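Two doors and a coal hole: the Cadwaladr building in Birnudham

The old Cadwaladr warehouse on the corner of Brolluvwood Lane has had four names over its doors that anyone can still remember, and several more before that. Hafiz Subramaniam has spent much of his spare time working out the order in which they came. He worked for the county as a building surveyor until he retired, and he now keeps the building's history in a set of box files in his back bedroom.

We met in the yard behind the warehouse at ten in the morning, and he had brought one of the boxes with him.

"People call it the Cadwaladr building because that's the name cut in the stone," he said. "The Cadwaladrs only had it for a short time. They were corn merchants. They put it up, they had one good run of years, and then they sold it. The name stayed because it was too expensive to take off."

The building has three floors at the front and two at the back, where the ground rises. It is red brick with a slate roof. The hoist beam is still in place under the front gable, although the doors beneath it were bricked up when the upper floor was let as offices.

Subramaniam first went inside as a young man, to inspect a crack in the rear wall. The tenant then was a firm of seed dealers. He remembers sacks stacked to the window sills and a smell of dust that stayed on his coat.

"I was sent to look at one crack and I found 34," he said. "I've still got the list. Most of them were only in the plaster. The one that mattered was by the back stairs, where somebody had taken out a piece of wall to make the passage wider and hadn't put anything in to hold up what was above it."

The repair was done that autumn. The steel that went in can be seen from the passage, painted the same cream as everything else.

After the seed dealers came the Clelivura Laundry, which took the ground floor and put in a boiler. The chimney that served it was taken down later, and there is a patch of newer brick where it stood. Subramaniam has a copy of the laundry's lease, which ran to nine pages and allowed the company to draw water from the well in the yard on payment of a yearly sum.

"The well is under where you're standing," he said. "It was capped. I have a drawing that shows it in one place and a letter that puts it six feet further over. I believe the letter, as the man who wrote it had to pay for the lid."

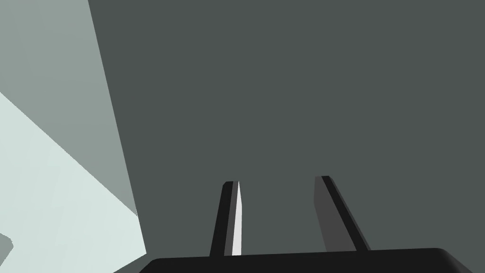
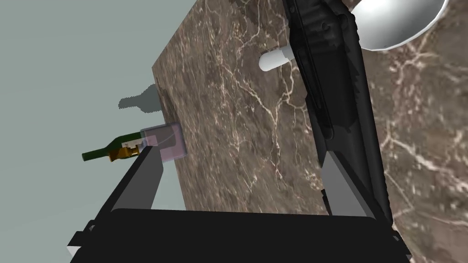
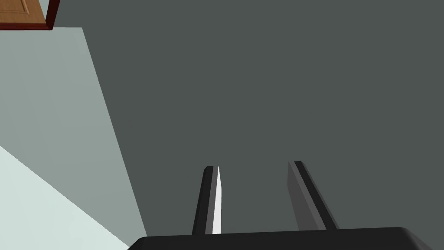
He is less sure about the years between the Cadwaladrs and the seed dealers. The rate books for that part of Birnudham have gaps, and the street numbers were changed at least once. A cabinet maker is listed at what may be the same address. So is a Sunday school, which he thinks must have met next door.

"I did have it down as the Sunday school for a long time. Then I found the plan for next door, and it had a room on it marked for the infants. So I had to go back and take that out of my notes, and I'd already given a talk saying the opposite."

The building was nearly lost when the lane was widened. The first scheme took the line of the new kerb straight through the front room. A second scheme moved it across, and the houses opposite lost their front gardens instead. Subramaniam was working for the county by then, though in a different office, and he says he had no part in the decision. He does have the drawings for both schemes, which he rescued when the plan store was cleared.

"They were in the skip. I asked, and they said take what you like. I had a small car and I made two trips."

The present owners bought the warehouse after it had stood empty for several winters. The slates on the north side had slipped and the top floor was wet through. They paid £2,000 for a survey, and the surveyor rang Subramaniam to ask whether he knew what lay under the back passage. He was able to send over the list of cracks, the drawing of the steel and a sketch of the coal hole, which had been covered with a board and forgotten.

The roof has been done since then and the gutters replaced. The stone with the name on it has been cleaned, and it is now possible to read the smaller line of lettering beneath, which gives the mason's initials. Subramaniam has not found out who he was. There are two masons in the directories who would fit, one in Birnudham and the other a few miles out, and he has written to a family who may be descended from the second.

He would also like to hear from anybody who worked at the laundry, or whose parents did. He has the lease and the boiler inspection certificates but no photographs of the inside, and he does not know where the ironing was done.

"I've got it down as upstairs at the back, for the light," he said. "It's in pencil."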